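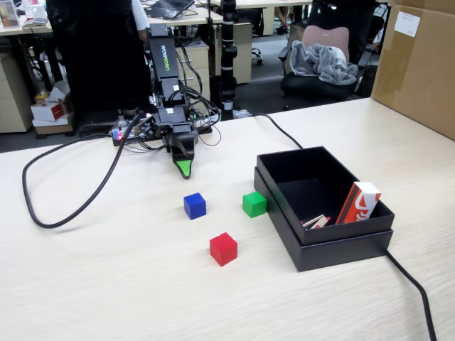

Table clear-up and box fit, blocks + matches

Notebook | Entries | Parts list | Storage | Search

Aug 6, 2020
bench notebook, Siltetti office side

Quick one before I lose the thread. Want the small stuff off the table and into one box that closes. Right now everything for the Wundham table set lives in three different places and I spend the first ten minutes of every session hunting. Red cube was under the drawer cabinet last time. Again.

So: blocks, matches, matchbox. One box. Black cardboard one, tray plus lid, lid parked underneath so it can't wander off. Works ok. The lid sticks out a bit at the bottom but the tray sits steady enough on it. Better than lid on the chair, which I then sit on.

Box options tried so far

- Gritum mailer, brown. Too deep, cubes vanish under the paper. Gone back to shelf.
- Plastic tub w/ snap lid. Fine but loud, and the snap is cracked on one side.
- Black tray + lid. Current pick. Low sides, can see what's in it from the chair.

Cost note, bought the black ones in a pack, 13 boxes, more than we need but the single price was silly. 830 for the pack incl. shipping, goes on the Ayaaba line, NOT on general supplies. Put the receipt in the folder this time.

Order of packing

Went back and forth on this. Matchbox first, standing up against the right wall. If it goes in flat it eats half the floor and the cubes end up stacked, and then the lid rides up. Upright it leans a little, doesn't matter.

Loose matches next to it. Don't like them loose, they should be back in the matchbox or at least have a band round them. Heads all one way pls. Whoever borrows them, same request. And no matches left in the box over the weekend, they go in the metal cabinet. I know they're only matches. Still.

Then cubes, back left corner first and work forward. Green, blue, red. No real reason for the color order except I wrote it that way on the card and now its the order.

Table itself

Wood top is good for this, pale, so the cubes show up from across the room. The red especialy. Blue is ok too. Wiped it with a damp cloth, no spray, the spray leaves a film and the cubes skate.

Cables are still all over the left side and round behind the box. Want clips along the back edge. Have a strip of the stick-on kind somewhere, 164 cm, should be enough for the back if I don't waste any on the corner. One cable comes out under the box on the right and goes off the table edge, that one gets a clip too, box should not be sitting on a cable. Makes it rock.

Check how the tray looks with green in and the other two still out:

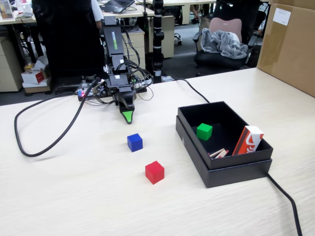 Notes from that

1. Green in the back left is right. Leaves the whole front open for the other two, and the red and white pack still leans on the right wall out of the way.

2. Blue and red can sit close together on the table, fine, but not right up against the box. Want a finger's width at least or you knock the tray lifting them. A strip of tape on the wood for where the box goes? Low tack. Try it.

3. Big cardboard box at the far end of the table needs to go. It's Gritum returns, been there for weeks, takes up space I could use. Move to floor by the cabinets or just send it.

4. Black tray on pale wood, good contrast, keep. Inside is dark though, matches hard to see if they roll into a corner. White paper liner cut to fit? Have 1000 sheets of the thin stuff nobody uses.

5. Label on the lid AND on the tray. Lid goes underneath so a lid label alone is useless while the box is open. Should of thought of that before printing.

To do

- liner, cut two, one spare
- clips
- label for tray, short: WUNDHAM SMALL
- rubber band for matches
- ask Siltetti front desk re: returns pickup
- second set of cubes for Ayaaba, needed by September, same size or they won't fit next to the matchbox

Tape test next, then liner if there's time. Stopping here, table is needed.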